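Cleaning and Looking After a Toaster Oven
Kitchen tips, updated May 2025

A toaster oven that gets wiped down every few days will rarely need a hard scrub. The trouble starts when crumbs and grease are left to bake on again and again. The steps below work for most countertop models. Check your manual first if your oven has a coated interior, as some coatings do not take well to baking soda.

Before you start

Unplug the oven and let it cool all the way. Give it a full hour if you have been roasting. Clear enough counter to open the door and set the racks down beside it. Keep the water in a bowl and bring a damp cloth to the oven. Never pour or spray water inside, and keep cleaner of any kind off the heating elements.

What you need:
Dish soap
Baking soda
White vinegar
Two soft cloths
A non-scratch sponge
An old toothbrush
A dry pastry brush for crumbs

Racks and crumb tray

Take the racks, pan and crumb tray out and soak them in hot soapy water for 20 minutes. Most of the grease will come off with the sponge. For what is left, spread on a paste of baking soda and a little water, wait, and scrub again. Leave the baking soda off aluminum trays, which can turn dull and gray. Dry everything before it goes back in.

If the crumb tray is the kind that slides out from the front, empty it once a week. Crumbs under the elements are the most common reason an oven smokes.

The glass door

Open the door fully and let it rest where it stops. Do not lean on it. The hinges on small ovens are light, and a bent hinge means the door will never close tight again.

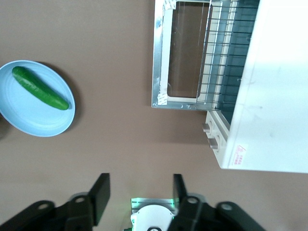
Toaster oven with the door all the way down. Cucumber for the salad on the blue plate.

Wipe the glass with warm soapy water first. For brown spots, put baking soda paste on the glass only, leave it for 16 minutes, then rub it off with the sponge. Go along the metal trim with the toothbrush, where grease collects around the screws. Finish with a cloth dampened with half water and half vinegar, then a dry one. Razor scrapers are sold for this job, but they can scratch the glass and I don't use them.

Inside walls

Brush out loose crumbs with the pastry brush. Wipe the walls and floor with a soapy cloth that has been wrung out well, then again with plain water. Work around the elements and leave them alone. If food has burned onto one, it will usually cook off the next time the oven is heated empty.

After cleaning, leave the door open until the inside is dry. Then run the oven empty for five minutes with a window open.

Smells

Fish and garlic are the worst. Put a small oven-safe dish of water with a few slices of lemon inside and heat it at 300 degrees for half an hour. Leave the door closed until the oven cools. A dish of dry baking soda left in overnight with the oven off also helps. Take it out before you cook.

The counter or table around it

Grease travels farther than you would think, so wipe the surface as well, including the part behind the oven. A mild soap solution is fine on nearly any finish. Dry it right away. On a matte surface, wipe in long strokes from one side to the other, and change the cloth when it starts to leave streaks.

Put away small items before you turn the oven on. Paper, plastic wrap and bread bags should be well clear of the sides and top. Leave the gap your manual asks for on all sides. 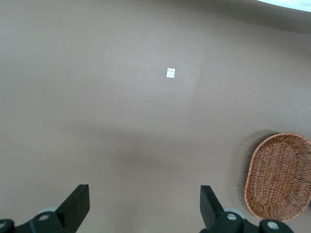 A small paper packet on the tabletop. Pick up little things like this first.

How often

Crumb tray: weekly
Door glass: weekly, or after anything that spatters
Racks: every two weeks
Full cleaning: once a month

Reader notes

Necati Sezer writes that he lines his baking pan with foil and has not scrubbed it since February. That works, provided the foil stays on the pan. Do not line the crumb tray or the bottom of the oven unless the maker says you can, and keep foil away from the elements.

Matvii Antoniuk asks if the racks can go in the dishwasher. Many chrome racks lose their shine that way, and some begin to rust at the welds. I wash mine by hand. If yours have started to stick, rub a little cooking oil along the side rails with a paper towel and wipe off the extra.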